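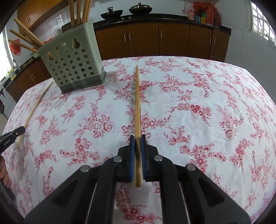

Section 4. Setting up the Zonder ring (table-top model) for the first time. Read the whole section before you open the bag of ropes, they tangle. Clear a table at least as long as the box. A cloth is fine under the ring, even a printed one like the white one with the roses, but pull it tight first or the posts lean.

Home Parts Set-up Match Cards Figures Returns

4.1 Frame and posts

1. Lay the base flat, sockets up.
2. Push in the four corner posts. Should click. No click, turn the post a quarter and try again.
3. Fit the turnbuckle pads, laces facing out.

CAUTION: Do not hammer the posts. Sockets crack, and cracked sockets are not covered.

4.2 Ropes

4. Start with the bottom rope. Always the bottom.
5. Hook one end, go round all four posts, hook the other end to the same post.
6. Repeat for middle and top.
7. Press the top rope down with one finger. It should spring back. If it sags, move the hook in one notch.

NOTE: Sets sold before September came with longer ropes. Go two notches in on those. Replacement rope pack is part 497.

4.3 Mat

8. Lay the mat over the base, Danberg logo toward the entrance ramp.
9. Tuck the edges under the lip. Corners last.
10. Leave it overnite if it's still creased from the box. Don't iron it.

4.4 Ramp and bell

11. Slide the ramp into the slot on the short side of the apron.
12. Bell takes one button cell (not included). Pull the paper tab.
13. Tap once to test. No sound, flip the cell over.

CAUTION: Button cells are dangerous if swallowed. Keep them away from small kids and screw the cover back on every time.

4.5 Before the first match

Check all three ropes again, they loosen in the first hour. Standard figures only. The Nonville giants weigh over 200 grams each and two of them on one top rope will pull teh hooks out. Cage add-on (part 710) goes on after the ropes, never before, see section 6.

Spare hooks come in bags of 23.

Rev. 4 May 2020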